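Work and Automation, Unit 4
Handout: the tidying job at Jaltgate

Read this before the seminar. The case is the repair and returns shop at Jaltgate, where two arms now share the sorting of bench supplies with the staff. Forough Dehghan's interview notes are in the reading pack.
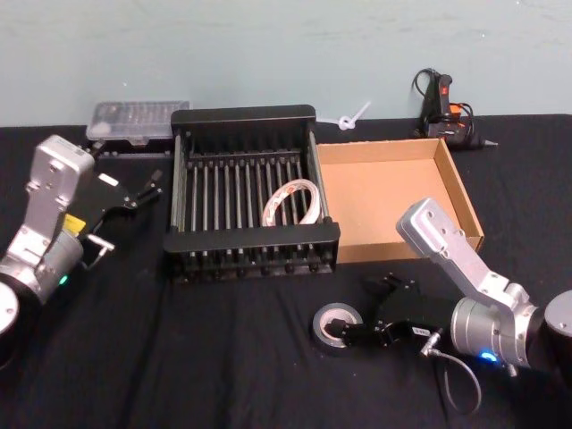
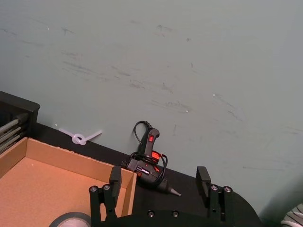
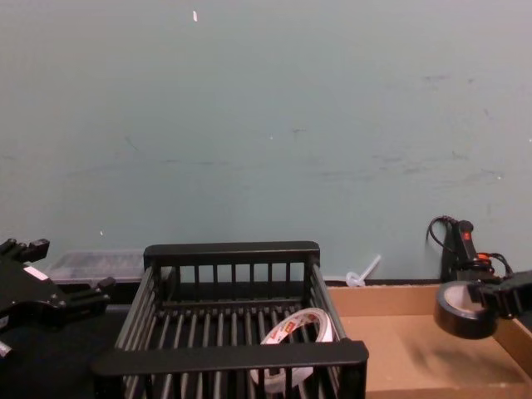
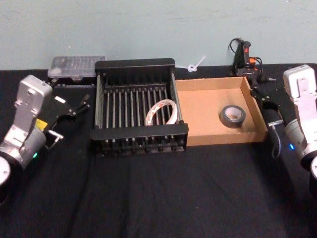
The bench job

Before the arms came in, putting supplies back was everyone's job and appeared in no one's job description. Staff did it in the last minutes of a shift, often while talking over the day's faults. At Jaltgate the arms took over the part that is easy to write down: pick up an item, put it in its place. The rest stayed with people. Someone still has to decide what belongs where, and a dish rack with a roll of printed tape standing in it, beside a shallow cardboard tray, is a layout that a person chose. Small items such as a cable tie or a glue gun with a trailing cord raise the same question of who sets the bench up and who is called when a pick fails.

The shop has 32 staff. Management counted 3,000 items returned to their places in November and treated the time as saved. Dehghan's interviews show that two technicians now spend part of each shift laying out benches and clearing stoppages. Neither had a change of grade or pay. Others said they missed the talk at the end of the shift, which was how new starters learned about awkward repairs.

For the seminar

Make a list of the tasks at your own workplace that are done by whoever is free. Mark those a machine could take and note what would be left over.

Compare Jaltgate with the Lullmont case from Unit 2, where setting up was made a paid role from the start.

Bring one page of notes. Ehsan Safavi will take the second group.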